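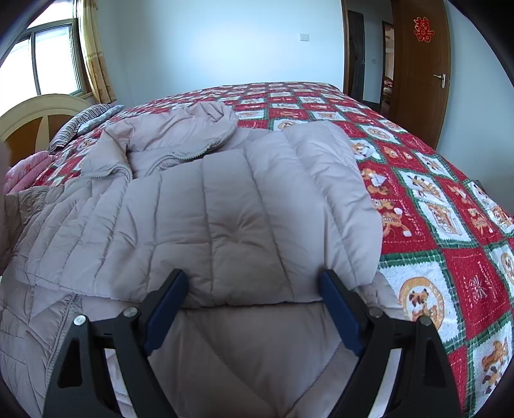

Trabalho & afins

Faz tempo que não escrevo nada decente aqui, e a culpa é da lavanderia. Ou melhor, é das máquinas da lavanderia, que de março pra cá mudaram tanto a minha rotina que eu chegava em casa, sentava no sofá e não tinha assunto que não fosse esse. Então vai esse mesmo!

Pra quem chegou agora: trabalho na Flimari, no setor de acabamento, que é a parte de passar, dobrar, conferir e embalar. Entrei com 30 anos, achando que ficava seis meses, e estou lá até hoje. Naquela época o acabamento era um mesão comprido, rádio ligado e a prensa Grirnetti soltando vapor no canto (quem sentava perto dela no verão merecia adicional de insalubridade, e eu sentava perto dela). Toalha, lençol, uniforme de restaurante, tudo passava pela mão da gente.

Aí veio a Admont, que é a dobradeira automática. Você estende a peça na entrada, ela puxa, dobra e empilha do outro lado. Lençol de hotel ela faz que é uma beleza. No primeiro turno inteiro que rodamos com ela saíram 524 peças, e o recorde do mesão com a equipe completa era 449, que eu sei de cabeça porque teve bolo nesse dia. Confesso que senti um ciúme bobo. A gente tinha orgulho daquele 449.

Ninguém foi mandado embora, já vou dizendo, porque minha mãe me pergunta isso toda vez que liga. Mas duas colegas foram pra recepção, uma pediu pra sair e não puseram ninguém no lugar dela. É assim que acontece, né? Não tem um dia em que alguém chega e anuncia que o trabalho encolheu. Você repara um dia que tem cadeira sobrando na copa.

O que a Admont não faz é roupa de gente. Camisa social, vestido com babado, e principalmente casaco acolchoado, meu Deus. Quem já tentou dobrar uma jaqueta dessas sabe: aperta de um lado, incha do outro, o capuz vira uma bola no meio e a manga escorrega pra fora da cama. E é aí que entra a segunda parte da história, o projeto Seyoum, que quer ensinar um robô a lidar justamente com essas peças. Quem ensina somos nós, com uma garra de mão. São dois dedos pretos com borracha azul-escura por dentro, você segura aquilo e faz tudo o que faria com os dedos, só que com dois e duros.

Olha a jaqueta rosada esparramada em cima da colcha de ursinho, com os dois dedos abertos bem em cima dela. Parece fácil. Com a mão eu aliso uma dessas conversando, pensando no que vou fazer de janta. Com a garra eu preciso decidir por onde começo, quanto aperto, se pego na costura ou no gomo. Descobri que em tantos anos de serviço nunca tinha pensado em como dobro um casaco. Minha mão sabia e eu não!

Outra coisa que me pegou foi que o serviço saiu da lavanderia. Mesa de inox é sempre igual, e roupa, na vida real, vive em cima de cama, no meio de travesseiro e cobertor, com a luz entrando pela janela e a porta aberta pro cômodo do lado. Pro robô aprender só na nossa mesa lisinha, diz o pessoal do projeto, é pouco. Achei que fazia sentido. Só que cama é baixa e minhas costas reclamam – no segundo dia já pedi pausa maior, e deram.

Quem me treinou foi a Ebere Odukoya, que tem uma paciência que eu não teria comigo mesma. Eu queria fazer rápido, mostrar serviço, e ela repetia: "devagar, se você corre ele aprende a correr errado". Perguntei na lata se eu estava treinando quem ia ficar com a minha vaga. Ela pensou um pouco e respondeu que não sabia. Preferi assim, porque o gerente, quando perguntei a mesma coisa, veio com um papo de "novas oportunidades" que durou o café inteiro e não me disse nada.

Agora, o que mudou de bom, pra ser justa: meu punho. Eu vivia de munhequeira por causa dos lençóis, e desde junho ela está na gaveta. Também ganho um pouquinho a mais nas horas de garra, e é um serviço em que pedem minha opinião, o que no mesão acontecia só na hora de escolher a estação do rádio. O que piorou foi o barulho da Admont, que não deixa conversar. A gente trabalha mais perto e fala menos. Disso eu sinto falta de verdade, mais do que imaginava.

Conversei com umas meninas de outra lavanderia e lá a coisa foi bem pior, trocaram tudo sem treinar ninguém e ainda subiram a meta. Se aí no seu trabalho está chegando máquina nova, meu conselho é perguntar cedo quem vai operar, quem vai ensinar e se isso conta como função no holerite. Nós perguntamos tarde e demorou 36 dias pra acertarem o pagamento.

Semana que vem tem mais casaco, e depois dizem que vem calça jeans. Me contem nos comentários se vocês dobram jaqueta com o capuz pra dentro ou pra fora, que lá no setor isso já deu briga.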